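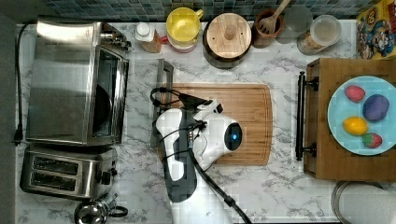
Fig. 1. Wrist camera and gripper over the chopping board, with the fruit plate on its tray to the right.

Session 6: Pick and place in the kitchen

Groups as last time. Skoryk's group has the 10 o'clock slot, Weerakoon's has 11. If you swap, tell Ghada Jaber before you do it and not during.

The task is to move one piece of toy fruit from the blue plate to the chopping board, let go of it, and return the arm to its start pose. A toddler can manage this. Last year's class took until Sunday.

Before you run anything

Work out which way your camera's x axis points. Write it on paper. Most of the trouble in session 5 came from people who were sure.

The lemon and the strawberries want different grip widths. Begin with the lemon, then try your lemon settings on a strawberry and note what happens. "It went wrong" is not a note.

Check the slack in the cables by turning the wrist slowly through its full range. A cable that is fine at the board may be rather less fine at the plate.

The toaster, the oven and the kettle are obstacles. Put all three in your collision model, including the handles — the kettle is taller than your group thinks it is.

What to hand in

Your log of 100 attempts, failures included. A log with no failures will be read with great interest.

One page on your worst failure and what you changed afterwards. Kamarul Wattimena's page on the plum, in the course folder, is the right length and has the right amount of despair.

Reading for next week: Besnard, chapter 11, skipping the proofs.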